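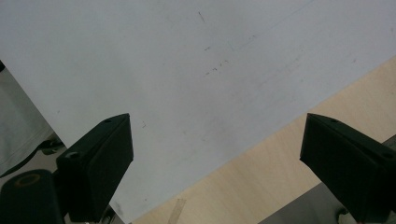

How many demos does a small policy need before it stops guessing? For our wiping task, 300 got it moving and 800 made it usable.

## Progress report, Fenstead project

Team: Kulsoom Kiani, Jianguo Xu

**Collection.** Hand-held gripper, both of us taking turns. Target was 800 demos, done by end of February. 696 kept after cleanup. Tossed the rest: tracking lost, fingers never closed, or the operator started moving before the beep (mostly me, JX).

**Setup.** White sheet on the wood table. Marks on the sheet stay small on purpose, we want the model to look for faint stuff. Sheet angle changes every 20 demos. Forgot this for one whole evening so that batch is all one angle, flagged in the log.

**Training.** First run on 300 demos. Went to the right area then hovered. Second run on all 696, much better, still misses marks close to the sheet edge. Kulsoom thinks we have too few edge starts. Probaly right.

**Problems**
- Two people = two speeds. Kulsoom is slow and smooth, I'm not
- Labels in Swanson's format, script to convert them breaks on empty notes

**Next.** More edge starts, left side first. Fix teh converter. Rerun with the one-angle batch taken out and compare.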